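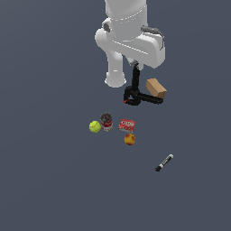
Progress Report to the Arrieta Fund
Simulated Example Collection for Tabletop Sorting
Prepared by Inmaculada Palacios, Project Lead, Vondale
Sep 25, 2020

1. Purpose of this report

This report covers the second period of the grant. It describes the state of the example collection, the changes made to the collection procedure since the first report, and the work that remains before the training phase. Spending is reported separately by the finance office in Grerside.

The grant supports the building of a set of examples from which a learning system can be taught to pick up and move common household items with a single arm. All examples in this period were gathered in simulation. An operator guides the simulated arm through a task from start to finish, and the software records the commands sent to the arm together with the views from the simulated cameras. An overhead view and a view from close to the gripper are stored for every example.

2. Work completed

The collection plan approved in the first period called for 37 task variations. Of these, 29 are complete and have passed review. A variation is defined by the item to be moved, its starting position, and the other items placed near it. The remaining variations are those in which the target item is partly blocked by another, and they have proved slower to record than the schedule allowed.

Ignacio Peñalver rebuilt the item library during the summer. Several of the earlier models had collision shapes that did not match their visible surfaces, so that the fingers stopped short of the item or passed into it. Examples recorded with the old models were withdrawn and recorded again. This cost the project time but was considered necessary, as a system trained on the earlier material would have learned finger positions of no use on a real arm.

Long and irregular items received the most attention. A grasp on a handle can look secure from overhead and still leave the item free to turn. For this reason reviewers now check the gripper view first and consult the overhead view afterward. 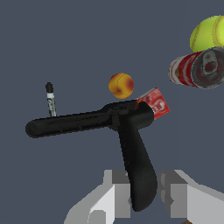

Does an example have to end in success to be kept?

Failed attempts are kept if the recording is complete and the reviewer can state where the attempt went wrong. They are stored apart from the successful examples and carry a separate label. The training plan uses them only for teaching the system to recognize a poor grasp, and they are not counted toward the completed variations given above.

3. Operators and review

The project has three trained operators. Macarena Prieto joined in the first period and now leads the recording sessions. Davoud Pakzad and Leandro Vallejo completed their training in this period. Each example is reviewed by a person other than the one who recorded it. Where the reviewer and the operator disagree, the example is set aside and settled at the weekly meeting.

The review form was shortened after the operators reported that it took longer to fill in than the recording itself. The present form asks for the outcome, the point of first contact, any unintended contact with a neighboring item, and a short remark. The Flukeo annotation tool has been adjusted to match. Older reviews were carried over by hand.

4. Difficulties
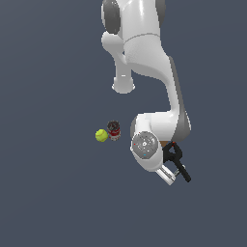
Approach paths remain the weakest part of the collection. Operators tend to bring the arm in by the same route each time, and a system trained on such material may do poorly when that route is closed. The revised instructions ask for a wider range of arm positions before contact, including ones in which the gripper begins open and turned away from the items. Close pairs need particular care. With a tennis ball nearly touching a small can, as in the layout used here, there is little room for a finger between the two, and the operator must decide early which side to come in from. We have asked that both sides be recorded for every pair of this kind.

A second difficulty concerns the plain background. It keeps rendering times short, but it gives the system no practice with patterned or cluttered surfaces. Mr. Peñalver has prepared a first group of textured backgrounds, which will be applied to the finished examples without the need to record them again.

5. Plan for the next period

The remaining variations are scheduled for completion by December. Training on the reviewed material will begin in parallel, using the successful examples only. A first comparison on the physical arm at Grerside will follow once the safety review of that site has been signed.

No change to the total award is requested. The project does ask the Fund to approve moving the unspent travel allowance to computing costs. A revised budget table has been sent under separate cover, and Ms. Prieto is available to answer questions on the recording schedule.

Recent items
First Progress Report to the Arrieta Fund
Operator Instructions, Revised
Item Library: Notes on Collision Shapes
Review Form for Recorded Examples
Grerside Site Safety Review: Status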